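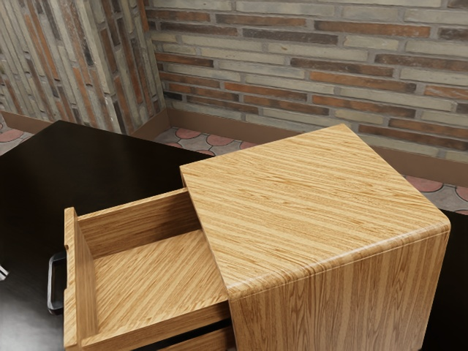
Sat 1 December

I have been up since before it was light, playing the new Takach record (new to me, I mean, it has been sitting in the Culix shop since May) and I am still not tired of it. I put side one on while the coffee was brewing and then let the coffee go cold, which tells you plenty. It opens with a clarinet on its own, very low and breathy, and then this lovely rolling hand drum slides in underneath and the whole thing starts to sway. I spent a good part of the second tune trying to think what the sound reminded me of, and the closest I can come is wood grain, the kind with honey and tan and pale yellow bands running side by side across the top of a cabinet, and then at a rounded front edge the grain turns and goes straight down instead. The band does just that around the middle of the tune! They are all leaning one way together, and then the bass goes around a soft corner and everybody is headed somewhere else, and you never feel the bump.

I know I promised myself no more records until after the holidays. But they only pressed 533 of these, and the fellow behind the counter had 2 left, and I am not made of stone. It cost me $27, so I walked home and skipped the bus and told myself that made it even. (It did not make it even.)

The label is Brorkix, the same people who put out that wonderful collection of harbor songs I wore out last winter. They do such a nice job with the notes. There is a long piece folded inside about the town of Arain, where the music comes from, and how the old wedding bands there used to play until the last guest had gone home, sometimes well into the next afternoon. I read it twice, once at the kitchen table and once in the armchair with my feet up, and I would have liked it to be twice as long.

If I have a complaint, it is the last track. Someone decided it needed strings, and they come in like company that didn't call first, all dressed up and a bit loud. I may come around to it. I didn't care for the accordion on the harbor songs at first either, and now I hum those parts while I do the dishes.

Side two, third tune, is the one I want to remember. It is just voice and some kind of plucked thing, slow, with a long pause before the final verse. I lifted the needle and played it again right away, and then one more time after lunch. I still need to clean the stylus and write back to the radio station about the 200 old singles they are giving away. Tomorrow, maybe, after I've had one more listen.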